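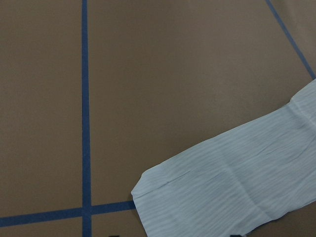
Table top, blue tape lines

Saturday, May. Letter batch for Brustard, second go. Loaded the 3000 test accounts into Bitberg again after wiping the old set. Import ok this time, date column still comes in as text so had to convert by hand. Must ask for a proper export.

Placed accounts and paid-in-fulls now seperate files. Good. Two accounts still showing a balance after payment posted, both have a middle initial in one system and not the other. Matching on name is a bad idea, switch to client ref no.

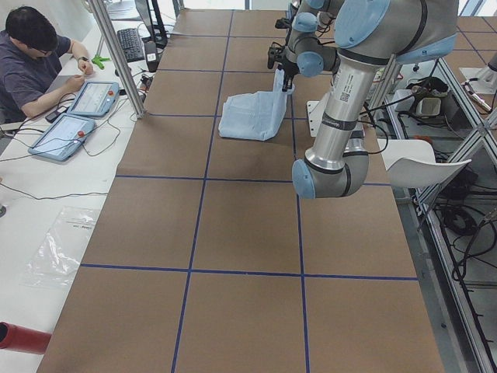 Two arms over the table, light blue cloth on the cardboard

Validation notice: 30 day window now counts from the assumed receipt date. Was counting from print date, wrong. Reran, dates look right on the ones I pulled. Did not check the Spanish template.

Call hours next. Undel dialer goes by area code only, no zip check. Somebody who moved coasts and kept their cell gets called too early.

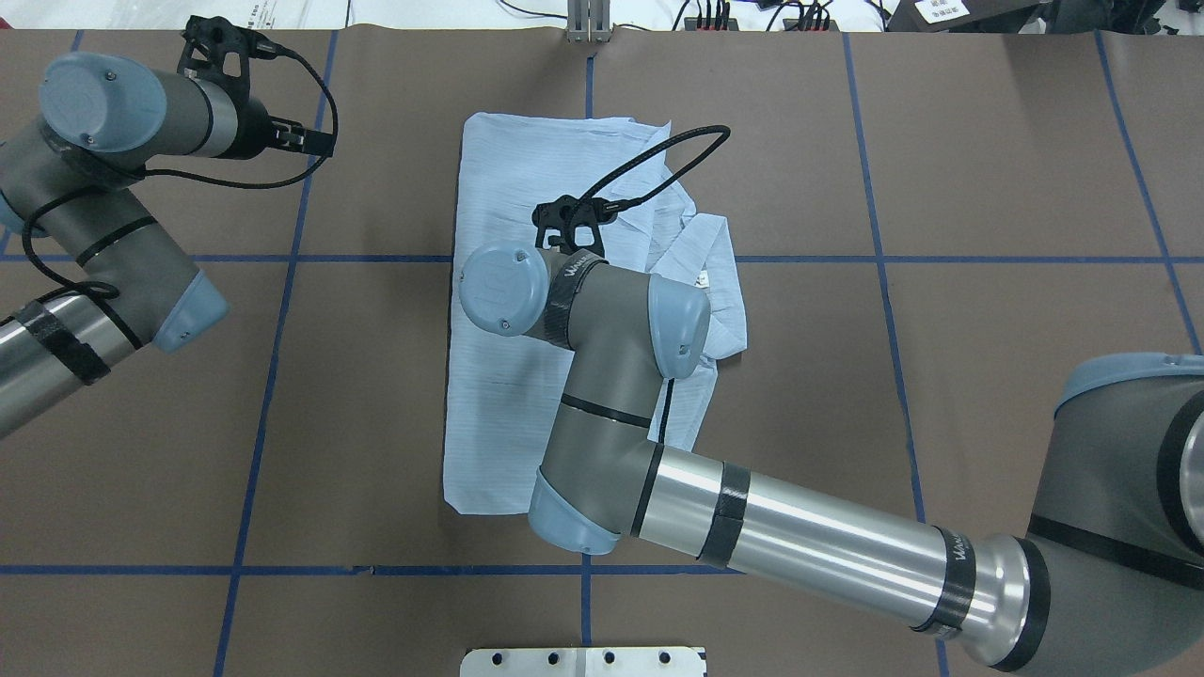 Until thats fixed, use the narrower window when zip and area code disagree. Flag goes in col 2 of the upload sheet, don't reuse it for disputes.

Disputes: held accounts drop out of the dialer but NOT out of the letter queue. Stopped the queue by hand at 4:15. Needs a real hold code, one that both sides read.
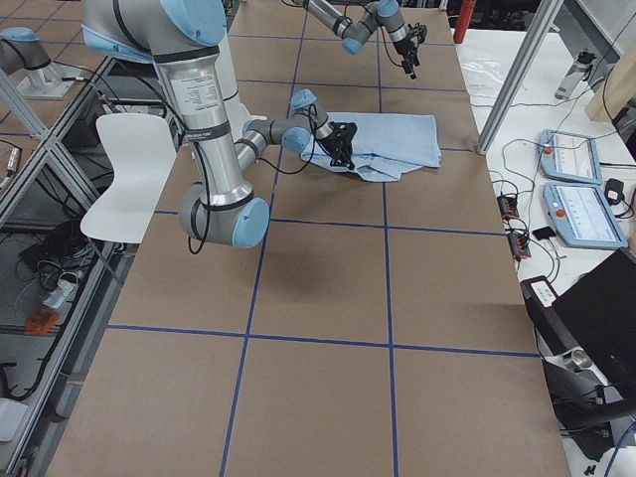 Sisodia payment page: plan set up fine, reminder text goes out nearly a day late. Timezone? Check server clock first.

Left to do
- hold code
- Spanish template
- rerun Brustard with client ref matching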